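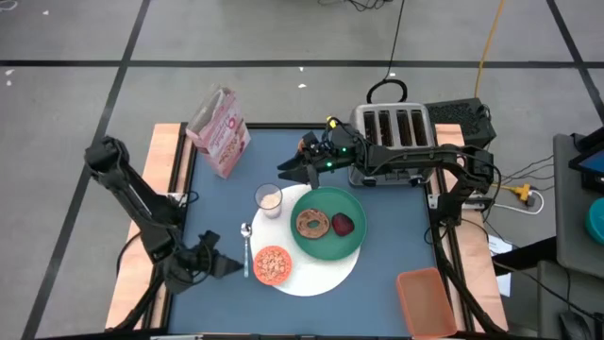

Figure 3. Breakfast setup with two arms, a toaster, a plate and a bowl of cereal on a placemat.

4.2 Arm Coordination

Both arms are driven by one Tramau controller, which receives action chunks from the policy and checks them for collision before they are sent. We trained the policy on 300 demonstrations. The planner, Vaher, gives each arm a subgoal and locks the region above the placemat when one arm needs it.

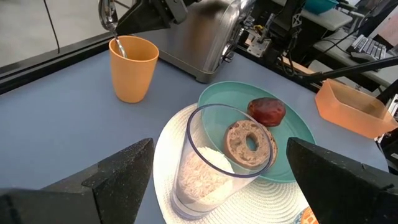 The lock is kept until the gripper leaves the region by 81 mm. With a smaller margin the second arm started too early, and the controller had to stop both of them. We also limit the wrist speed near cups and glasses, where the depth estimate is less stable.

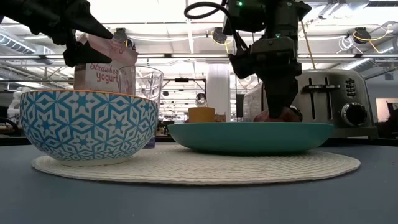
4.3 Latency

The full loop takes 153 ms, and most of this time is spent in the image encoder.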